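Home Shop Cloths & Towels Trade Care Guides Contact Cart (0)

Posted in October by Viola Farina
Filed under: Kitchen & Cleaning > Reusable Cloths

Pedska General Purpose Cloth, code 307

The Pedska is the cloth we sell the most of. It is a medium-weight towelling cloth for benches, basins, tables, windowsills and the inside of the fridge. It comes hemmed on all four sides and can be washed and used again for a long time if it is looked after. We stock it in single packs for home and in cartons for cafes, holiday units and small offices.

The surface is a low loop. It picks up crumbs and grit and holds water without dripping on the way back to the sink. It will leave a little lint on glass for the first couple of washes, so keep new ones off the windows until then. After that it settles down.

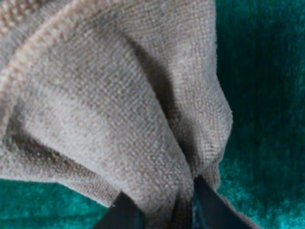 Taupe-coloured cloth with a fine nubbly weave, gathered into folds.

What the Pedska is good for

Wiping down after cooking, cleaning bathroom tiles, drying taps, dusting skirting boards (damp, wrung out hard) and mopping up spills on hard floors. It also does well as a drying cloth for pots. We don't recommend it for wine glasses or phone screens. Use the Zuccaro glass cloth for those. It is a flat weave and doesn't lint.

What it is not good for

Don't use it with straight bleach. The colour goes first and then the loops start to break. Diluted bleach now and then won't ruin it but it does shorten its life. Oven cleaner is worse. If you have an oven to do, use an old cloth that is ready for the rag bag.

Don't use it on a hot pan. It is too thin for that and you will burn your fingers.

Colours

We carry a light colour range and a dark colour range. Most of our trade customers choose one colour for each area so the bathroom cloths don't end up in the kitchen. A common way to do it is dark for bathrooms and toilets, light for kitchen benches, and something bright for floors. Whatever you pick, write it on a card and stick it inside the cupboard door where the cloths are kept. Colours vary a little between dye lots. If you need a full set to match, order it all at once and put a note on the order.

Washing

Wash before first use, on its own or with other cloths of a similar colour. Warm is fine for everyday washing and 60 degrees is fine for kitchen cloths. Use half the powder you would normally use. Too much powder stays in the loops and makes the cloth feel stiff and slippery, and then it pushes water across the bench and won't pick it up. If yours have gone like that, run them through a hot wash with no powder at all, then a second rinse.

No fabric softener, and no dryer sheets. Both leave a coating. 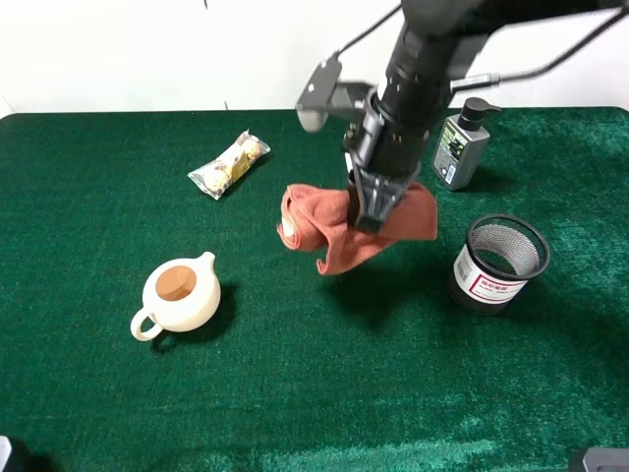 Line drying is best. In the dryer, 15 minutes on medium is enough for a half load, then hang them over a rail to finish. Give each one a good shake when it comes out of the machine so the hems lie flat. If you iron your cleaning cloths we won't stop you, but use a cool iron and keep off the loops.

Wash new cloths separately from tea towels with printed patterns. The dark range can let go of some dye in the first two washes. We have had one customer turn a set of white serviettes pale grey and she was not happy with us.

Folding and storing

Fold in half, then in half again. That gives you eight clean faces to work through before the cloth needs rinsing, which is how cleaners are usually taught to do it. Start on one face, turn it when it looks dirty, and keep going. Store them dry. A damp cloth shut in a cupboard under the sink will smell by the next morning, and the smell is hard to get out once it is in. A soak in warm water with a cup of white vinegar, then a normal wash, will fix most of it.

Packs

Home pack: 15 cloths, one colour.
Trade carton: 100 cloths, one colour or mixed by request.
Bulk: up to 2000 cloths to order. Please ring first so we can check the dye lot.

Spare carton lids and colour cards are free with trade orders.

Other cloths in the range

The Horkik is heavier and made for floors and outdoor furniture. It takes longer to dry, so buy more of them than you think you'll need. The Zuccaro is the glass cloth mentioned earlier. The Tenitz is a small square with a scrubbing side, made for sinks and stovetops, and it wears out faster than the others. Expect to replace a Tenitz several times over before a Pedska is finished.

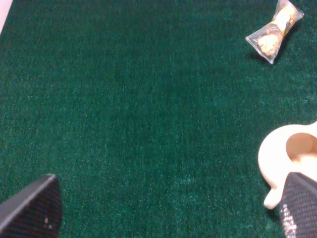 Using it on carpet and upholstery

We get asked this a lot. Yes, you can use a damp Pedska to blot a spill on carpet. Blot, don't rub. Rubbing drives the spill further down and roughs up the pile. Work from the outside of the mark towards the middle, and change to a clean face of the cloth each time. Use a light-coloured cloth so no dye can move across to the carpet. For wool carpet use cold water only. When you have finished, lay a dry folded cloth over the spot with a heavy book on it and leave it overnight.

For couches and dining chairs, test on a hidden part first, such as the back near the floor.

Worn-out cloths

When the hems go, cut the cloth into quarters and use them for shoe polish, bike chains or paint. Don't put oily rags in the dryer or leave them in a heap. Lay them out flat outside until they are dry, then put them in the bin.

Returns and questions

Unopened packs can be returned for a refund. Opened packs can be exchanged if there is a fault in the hem or the weave. Keep the paper band with the lot number on it. For trade accounts and bulk orders ask for Shabnam Sethi, mornings are best. Orders placed before noon go out the same afternoon.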